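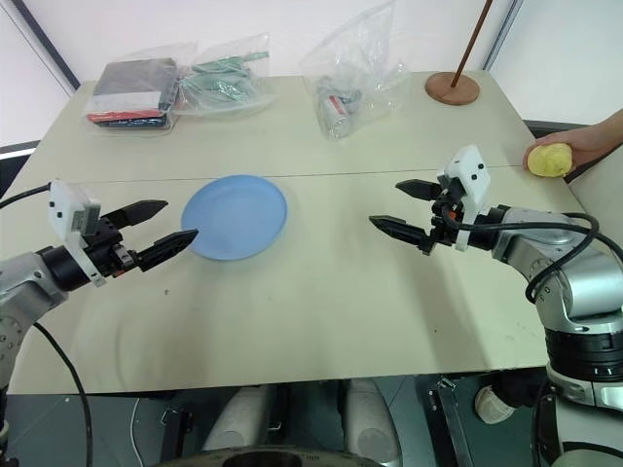
Unit 2: Planning the spend on a two-armed cell

Notes by Poonam Negi, Sostley workshop course

Everyone wants to start with the arms, and I do understand, they're lovely things! Start with the job all the same. Ours is food handling: a potato, a plate, a few bagged goods. Write yours down in one line before you open a catalogue.

Then make four columns: arms, grippers, sensing, everything else. Put the table, cables and spare fingers in the last one. Fulvio Gatti's first plan for Malirby had no line for cables at all, and he had to go back for more money in October.

Grippers wear, so price two spare sets of fingers per arm. Props are cheap and great fun to choose (allow 100 pounds). Keep 1000 pounds back for repairs.

For next time: bring your four columns, with a delivery time beside each item.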